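Kultik Mending Library
Progress report to the Rajput Fund, second period, through September

Summary

The grant is two-thirds spent, the workroom is open, and the sewing machines have all been serviced, one of them twice. We are behind on the evening classes and ahead on everything involving zippers. Your reporting form asks for "key learnings," so those are scattered through the text below in the order we learned them.

Repairs

Our target for this period was 300 finished repairs. We passed it in the second week of September, helped by a cold snap that sent people to their closets. Most of the work was what we predicted in the application: hems, buttons, split seams, elbows. What we did not predict was zippers. We had budgeted for a small box of assorted replacements from Gomico and went through it before the end of the first month. The second order was larger and came in a single color, a sort of institutional beige. Gomico has agreed to exchange it. Until they do, anyone whose coat can carry off a beige zipper is being served immediately.

Knitwear remains slow. A moth hole the size of a lentil takes as long as a trouser hem and pleases the owner half as much. We have moved knits to their own shelf with their own waiting list, and we now tell people the waiting time before they hand anything over. Complaints have dropped. So has the amount of knitwear.

Intake and sorting

Under the old system, garments arrived in bags, and the bags waited in a corner until someone felt brave. Under the new one, each piece gets a cloth tag at the door with a number, the fault, and the date it was promised. Tags are pinned on the inside, at the left side seam, after an incident with a silk blouse that we have settled with its owner. Anything unclaimed after 2 months goes to the practice pile, where beginners may do their worst.
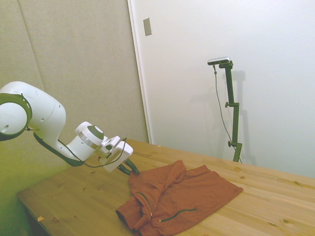

Radomír Machala thinks the two months should be three. His view, put to us at some length after the summer, is that people forget about a winter coat in June for perfectly good reasons and should not come back to find it has been used for buttonhole practice. We have agreed to three months for outerwear and kept two for the rest. He has asked that this report record his preference for three across the board, and it now does.

Classes

We promised you 5 evening courses and have run two. The first filled in a day. The second was scheduled against a home game and drew a quiet, dedicated group who learned a great deal about darning. The remaining three are set for the winter, starting at 6:30 p.m., and the game calendar has been consulted.

The class handouts have been rewritten. The earlier version assumed that everyone knew what a bobbin was.

Money

Spending is on budget apart from two lines. Thread and notions are over, for the zipper reasons given above. Machine maintenance is also over – the Jemex overlocker needed a new knife, and then needed someone to come and fit it the right way around. We would like to move $1,000 from the publicity line to cover both. Publicity has been handled so far by a sandwich board and word of mouth, and we can't keep up with the demand from those.

Next period

We will run the three courses, clear the knitwear shelf, and start keeping a record of repairs that come back. At present we know that some do, mostly pockets. We would also like to put in a second ironing station, if the wiring permits. The electrician's first look was not encouraging – he asked who had done the existing work and then said he'd rather not know.

A revised budget sheet and the course dates are attached.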